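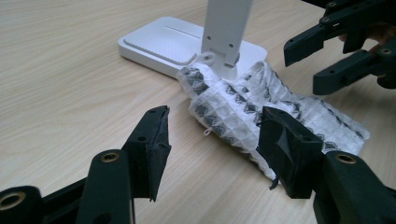 Plutport, May

Hello everyone, and a special hello to the member in Dromano who wrote in last night,

I was so glad to see your message, and I read it twice with my coffee this morning before the dog insisted on going out. I made the same kind of move last year, in the other direction and a little farther (2,223 miles door to door, and I felt every one of them in my lower back), so I'm going to answer at length. Those of you who are long settled and only stay on this list for the soup recipes can skip ahead with my blessing.

I've left your questions in below and put my answers under each one.

> Hi all, first post from me, though I've been reading for months. We are
> leaving a three-bedroom house in Dromano for a two-bedroom apartment
> near our daughter, and I am getting overwhelmed. I have a few questions
> and would be thankful for any answers at all, even short ones.

Well, you won't get a short one from me! Welcome, first of all. Overwhelmed is normal. I remember standing in our hall closet with a roll of tape on my wrist like a bracelet, looking at four umbrellas and not being able to decide about a single one. I closed the door and went out and bought a peach pie. The umbrellas came with us in the end, all of them, and I've used one.

> First, we've been offered shared space on a truck, where you pay by
> weight and your things ride along with other people's. Has anyone done
> this? Is it as good a deal as it sounds?

We did it, with Zanthorpe, and on the whole I'd do it again. The plan we picked covered up to 2,740 pounds, and we came in under, mostly thanks to my husband giving his weight bench to the boy across the street. The price per pound was very fair. What surprised us was the extras. There was a charge for the stairs at the new place, another for a "long carry" since the truck couldn't park near the door, and then a fuel line that hadn't been on the estimate. The extras alone came to $471. I called and was very polite, and they took off the long carry, so please do call if you see something you weren't told about. The woman I spoke to was lovely about it and told me which form to ask for.

You also have to be easygoing about dates. They give you a delivery window, and ours was wide enough that we slept on an air mattress a good while longer than two people of our age should. Pack a suitcase as though you're going on vacation somewhere with no stores. Put in sheets, the good can opener, your pills, the phone chargers, a lamp, and one decent pan. I'd forgotten how dark an empty bedroom is when there's no ceiling light in it, and we spent our first evening getting undressed by the glow of the bathroom.

> Second, what did you do about lamps and other awkward things? The books
> are easy. It's all the things that aren't square that are defeating me.

Oh, the things that aren't square. I have feelings about these!

With lamps, take off everything that will come off. Shades, bulbs, finials, whatever you can unscrew without force. Tape the little parts in a sandwich bag and then tape that bag to the inside of the box, and write on the outside that it's in there. I did this for every lamp but one, and the one I didn't do is still missing its finial and wears a cork.

A desk lamp with a folding arm is simpler than a tall one. I fold it down as far as it wants to go and no farther, lay it over on its side on the table, and go around it with bubble wrap. The base is heavy in most of them and the arm isn't, so I like the base to have its own wrap first, and then a second piece around the whole business. Tuck the cord in between the two layers so that the plug isn't rubbing against anything. If you're keeping a light for your suitcase, this is the kind I'd choose.

For big shades, I used boxes one size larger than I thought I needed, lined with crumpled tissue paper. Please don't use newspaper on a pale shade. I've got a cream one in the den with most of a grocery ad on it, backwards.

As for wrap in general, save every scrap that comes into the house from now until you leave. I bought a brand new roll and then found that our pharmacy had been throwing away bags of it each week and was happy to let me have it. Some of it was a bit crumpled and had popped here and there, and it did the job perfectly well. Towels are wonderful too. Our serving platters crossed the country in bath towels and beach towels and one flannel nightgown – not a chip on any of them.

The strange shapes, by which I mean the colander and the cake stand and the wooden duck, I put together in one box and stuffed the gaps with socks. Write "odd things" on it. I was so pleased to open that box, it was like a visit from relatives.

> Third, how did you decide what to let go of? My husband says to be
> ruthless. I'm not a ruthless person.

Neither am I, and I've come to think it's overrated as a method. My sister was ruthless when she moved and she has been buying back the same casserole dishes at yard sales ever since.

What helped me was going by where things would live in the new place. We had the floor plan of the apartment on the refrigerator, and whenever I picked something up I tried to say out loud which wall or shelf or drawer it was going to. If I could say it quickly, it came. If I found myself saying "oh, somewhere in the hall," I put it on the dining room table to be thought about. The apartment has almost no hall, and I had furnished that hall five times over before I noticed.

The dining room table got very full. When it did, I invited people over. I didn't call it a sale or a giveaway, I made a big pot of bean soup and told everybody to take home something they'd enjoy using. It was one of the nicest evenings we had in that house. A neighbor took my mother's bread bowl, which I'd been worrying over for weeks, and she sent me a photo at Christmas of rolls rising in it, and I cried a little and then felt fine.

Papers I did badly, so I have no advice there. I carried two boxes of them with me unopened and they're under the bed this minute. Perhaps somebody else on the list is better at papers and would write in.

> Last, and this may be silly, how long did it take before it felt like
> home? We have been in this house since our children were in grade
> school and I keep waking up at night.

It isn't silly at all, and I wish I could bring you some soup.

I can only tell you how it was for me. For the first month I kept reaching for light switches on the wrong side of the door. I didn't like the sound of the refrigerator. I missed the smell of the back porch after rain, and I missed knowing which checkout line would be fastest. My husband was perfectly happy from the second day and that didn't help one bit, though I tried to be nice about it.

Then some time in the second month I got the bookshelf set up the way I wanted it and put my sewing table under the window, and I started going to the library on the corner of Mizuno Street in the mornings. The librarian there began to put aside mysteries for me. After that I'd be walking back with my bag and I'd find that I was thinking about lunch, and hadn't thought about the old house since I got up. It came on slowly like that. I still have my days, usually when the lilacs are out, and there are no lilacs on our block here at all. I've asked the building manager if I might plant one by the mailboxes and he's thinking it over.

The waking up at night, by the way, I had too. I kept a pad next to the bed and wrote down whatever it was – "cancel water," "who has the spare key," "piano??" – and most times I could get back to sleep once it was on the pad. Some of what I wrote makes no sense. One page just says "the good string."

> Thank you all for reading. I'm sorry this is so long.

Long! You should see mine.

A few last bits while I think of them. Take pictures of the backs of your television and stereo before you unplug anything. Defrost the freezer earlier than you think you should. Change your address with the dentist, I forgot the dentist entirely. Keep the screws from the bed frame on your own person, in your purse or your coat, and don't let anybody talk you into putting them in a box marked "bedroom," as we had seven boxes marked "bedroom" and you can guess the rest.

If your new place turns out to be anywhere near Plutport, please write to me off the list. I have a stack of flattened boxes behind the sofa, a good part of that roll of bubble wrap, and a tape gun that only sticks a little, and you're welcome to all of it. I'm home most afternoons after three, and there's nearly always something on the stove.

With warm wishes to you both, and to everyone reading,

Your list friend in Plutport

P.S. To whoever asked in April about the bean soup, I owe you an answer. It's dried navy beans, soaked overnight, with a ham bone and more celery than looks right. I'll type out the amounts once I find the recipe card. It's in one of those boxes under the bed.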